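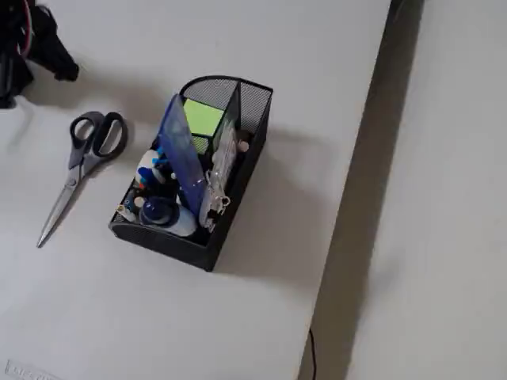 Workshop Tips: When the Arm Drops the Scissors

A small bench arm can put away desk supplies all day without trouble and then let go of the one item with a point on it. Scissors are long, smooth and heavier at one end than the other, and a grip that is good enough for a marker may not be good enough for them. The notes below come from a fault on our own bench at Rakville, where the arm released a closed pair halfway between the tabletop and a mesh organizer. The points struck the table edge and the scissors went to the floor. No one was hurt. The mark in the edge is still there.

The fault

The controller logged error 577, which the Flemer manual lists as "grip current low." The arm did not stop on it. It finished the move with an empty gripper, opened over the organizer and returned to rest. By default the Flemer treats 577 as a warning. Change this first: Settings, Faults, Grip, Halt on Low Current. The setting is lost after a firmware update and must be entered again.

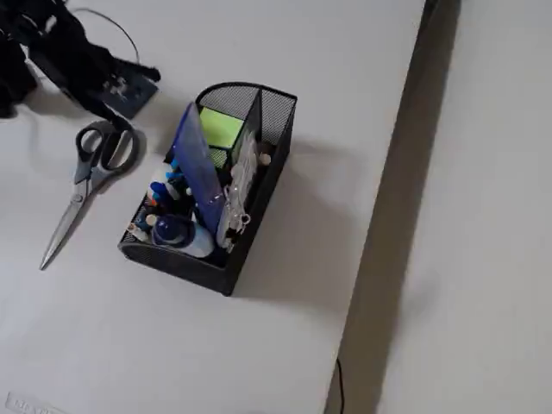
Reading time: 3 min

What caused it

Two things, found in this order.

1. The jaw screws had backed out. There are two on each side, behind the pads. Ours turned almost a quarter turn before they seated. A loose pad tilts under load and touches only along one edge.

2. The taught grip point was wrong. It had been set near the pivot, where the metal is narrow and slick. The jaws closed on it and held at low speed, then slipped when the wrist rotated.

The cable was suspected and cleared. Flexing it by hand with the arm powered and halted gave a steady reading at the gripper.

Repair

Power off at the wall. The stop button on this model cuts the motors and leaves the gripper live, so it does not count as off.

Support the forearm before removing power. It has no brake and will sag onto whatever is under it.

Remove the pads and clean both faces with alcohol. Glue stick residue builds up quickly on an arm that handles stationery and makes rubber slide once it has dried.

Refit with a drop of removable threadlocker. Tighten evenly, alternating sides. Leave it overnight.

Teach a new grip point on the handle loop. Close the scissors completely first. Partly open blades shift the balance and can swing shut during the move.

Reduce wrist speed for this item only. Ours is now at 14 percent. Pens and sticky notes can stay at the normal rate.

Testing

Run the first lifts with a capped marker taped to a steel ruler. It is about the same length as the scissors and does no damage if it falls. We ran 11 lifts with the ruler and 8 with the scissors before calling the job finished. Stand on the side away from the blade tips, and keep hands off the table until the arm has parked.

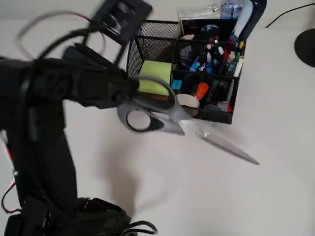

Scissors held by the handle loop, blades pointing away from the arm.

Layout

Keep the path between pickup and organizer clear of bags and cords. Lay the scissors flat with the blades shut and the points away from the chair. If the table stops short of a wall or a second table, put the pickup spot on the far side from the gap.

Mesh organizers are light and can be dragged by a blade that catches in the wall. A strip of removable mounting putty under the base holds well enough. Lurkthorpe pads fit the Flemer jaw without trimming and are softer than the originals. The Ogbonna pads are thicker, and the gripper has to be zeroed again after fitting them.

Check the jaw screws monthly. Replace the pads when the ribbing is no longer visible.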